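Last updated 16 Feb 2024

# Drying and storing garden beans for seed

These instructions are for pole and bush beans grown in a home garden. They also work for peas. Runner beans cross easily with each other, so grow only one kind if you want the seed to come true.

## Choosing the plants

Pick the plants you want seed from before you start eating the crop. Tie a strip of cloth around the stem at knee height. Leave every pod on those plants alone until the end of the season. I used to take the first pods for the kitchen and keep the late ones for seed, and after a few years my Derkitia beans were ripening noticeably later than Margit Fjeld's, which came from the same packet.

Skip any plant with mottled or curled leaves. Some bean viruses travel in the seed.

## Picking

The pods are ready when they are tan and papery and the beans rattle inside. If frost or a week of rain is coming and the pods are yellow but still leathery, pull up the whole plant and hang it upside down in a shed or garage. The beans will go on ripening for a while. Green pods will not make good seed, so eat those.

Pick in the afternoon on a dry day. Keep each variety in its own paper bag and write the name on the bag before anything goes into it.

## Shelling

Small amounts can be shelled by hand. For more, put the dry pods in a pillowcase, tie it shut, and walk on it in soft shoes. Pour everything into a wide bowl and lift out the large pieces of pod. To get rid of the rest, pour the beans slowly from one bowl to another in front of a fan on its low setting.

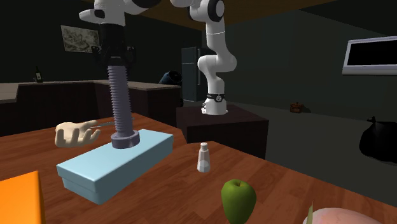
Sort the beans on a tray with a raised edge. Take out anything split, shriveled, moldy or with a small round hole in it. A round hole means weevils, and if you find one there are probably more that haven't come out yet. Odd colors can go in a separate jar. Brayan Huanca grows his out every year and has a speckled one he likes better than the original.

## Drying

Spread the beans one layer deep on a screen or a plate. Keep them out of direct sun and away from the oven. Stir them once a day. Small beans take 10 days in a heated room, and large limas can take twice that.

To test them, put a bean on something hard and hit it with a hammer. A dry bean shatters. If it squashes, give the batch another few days and test again.

## Freezing for weevils

Do this only after the beans pass the hammer test. Beans that are still damp can be killed by the cold.

1. Put the beans in a jar with a tight lid.
2. Leave the jar in the freezer for a week.
3. Take it out and leave it closed overnight so that it comes up to room temperature.
4. Open it, check for moisture on the glass, and close it again.

## Storing

Glass jars with rubber seals are best. Paper envelopes are fine inside a jar, and that way one jar can hold several varieties. Label each envelope with the variety, the year and where the seed came from. Mine say things like "Fendham, from Siv Berge."

Keep the jars somewhere cool and dark. A basement shelf is good if the basement is dry. Beans kept this way usually sprout well for three or four years.

## Testing old seed

In March, before you plan your rows, roll 10 beans in a damp paper towel and put the roll in a loosely closed plastic bag. Keep it somewhere warm and check after a week. If eight or more have sprouted, sow as usual. With five to seven, sow twice as thick. With fewer than five, sow everything you have left and save fresh seed from whatever comes up.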